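**Plillham open day — who went?**

**radek_danko** wrote:

Feb 21, 2018

Got back from the Plillham open day last night and thought I'd put down some notes before I forget them. For anyone new to the board, they were showing the PC disassembly cell that Govex has been helping them with. Sign-in was at the side entrance off the loading dock, the front doors were locked and the map in the email was wrong. Parking was fine once you found it.

The morning was talks. Hedvika Koubek did the first one, on what comes through the door at a recycling depot and what it's worth by weight. Mostly old office towers, a lot of them from school boards. Then Branislav Baláž on fixtures and part presentation. His was the better of the two for me because he showed the failed versions as well. After that we were split into groups of seven or eight and walked through to the cell.

The job they were demonstrating was working on an open tower: side panel off, case on its side, arm coming in from the back. They are after memory, boards, cards and drives. They are not trying to shred anything or strip it to bare metal.

**bench_hermit** wrote:

Thanks for writing it up. Did they run it live or was it a video? The last one of these I drove to (Zakharchenko, different site) was four hours on the highway to watch a projector.

**radek_danko** wrote:

Live. My group saw two attempts at pulling memory. The first went through without anyone touching it. On the second the arm stopped above the board and Branislav had to clear a fault and start it again. He didn't make a big deal of it.

They had the panel off already when we came in. Somebody asked about that and the answer was that panels are still done by a person.

I asked about cycle time and got "we're not quoting that yet".

**sabina_k** wrote:

I was in the afternoon group. Ours ran three times and stopped once, so sounds like a similar day. The stop was the same kind of thing, hovering over the slots and then nothing.

What I wanted to know was how they deal with the cables. On a clean bench machine it's easy enough, but the drive side on these older towers is a mess and every one is a different mess. Hedvika's answer was that cables are a person's job for now and they'd like to have some of it automated by the summer. I thought that was a fair answer.

I got one decent shot of the bench while the group ahead of us was filing out. The graphics card is still seated and the CPU socket is open with nothing in it. You can see the grey printed fixture plate off to the left, with the T post and the slotted holders. That plate is what Branislav's talk was about, for those who missed it. 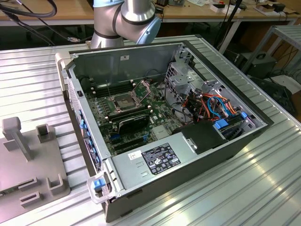
**bench_hermit** wrote:

So a person opens the case, a person does the cables, and I assume a person gets it onto the table in the first place. What's left? I can pull memory out of a tower in less time than it takes to type this. I'm not trying to be rude about it but I've done this work for a depot and the memory was never the slow part. The slow part was screws, and whatever the last owner did with zip ties.

**m_paulik** wrote:

Matěj here, I did some of the integration on the Govex side so take that into account. bench_hermit is right that memory isn't the slow step. We picked it because it's repeatable and because a failed pull tells you something about the grip. Nobody on the project would tell you it pays for itself today.

The slot latches are where most of our time has gone. They differ between makes and they get brittle. On a bad one you can do everything right and still leave half the latch behind.

As for what's left once a person has done the opening and the cables: one person can prep for more than one cell. That's the plan anyway. Whether the numbers work is a question for Hedvika and I don't want to speak for her.

**bench_hermit** wrote:

Okay, fair enough, and I appreciate you saying so. I still think you've picked the easy bit to show.

**sabina_k** wrote:

Of course they did, it was an open day. I'd have done the same. I'd still sooner watch an easy bit done live than a hard bit in a video.

**tin_kettle** wrote:

Question for Matěj. Are the fixtures specific to one model of case? We tried printed nests at our shop and ended up with a shelf full of them, all labelled, half of them for machines we never saw again. In the end we went back to clamps and a square.

**m_paulik** wrote:

Some are, some aren't. I'd rather Branislav answered for the current set because it changed after I left the site in the new year. When I was there the rule was that a fixture had to be used on at least two models or it didn't get printed. That rule was broken a fair bit.

What did you do for locating with the clamps? Corner of the case, or something on the board?

**tin_kettle** wrote:

Corner of the case, then a camera check on the board. The corner alone was no good. Older cases get dropped and they aren't square any more, even when they look it. We lost most of a week working that out.

**radek_danko** wrote:

That came up in the talk too. He had a slide of bent cases, I wish I'd written down how far out the worst one was.

Other bits from my notes:

- Prerna (the sorting software) was on the program but the talk was pulled. No new time given.
- Handouts ran out. Hedvika said the slides would be emailed to everyone who signed in.
- Ear plugs at the door if you want them. The shredder next door is loud, the cell itself isn't.
- Closed shoes are required and they do check. One fellow in sandals was turned back, in February.
- Lunch was sandwiches and very good butter tarts.

**bench_hermit** wrote:

Is there another one planned? I might go if it's not the same demo.

**sabina_k** wrote:

They said March but without a date. I asked if they'd show drives next time and was told possibly. Branislav seemed keener on it than Hedvika did.

**m_paulik** wrote:

Drives won't be ready by March, I'd be surprised. Cards maybe.

**tin_kettle** wrote:

I'd go for cards. Radek, did you get the slides yet? Nothing in my inbox and I definitely signed the sheet.

**radek_danko** wrote:

Not yet. Will post here when they come.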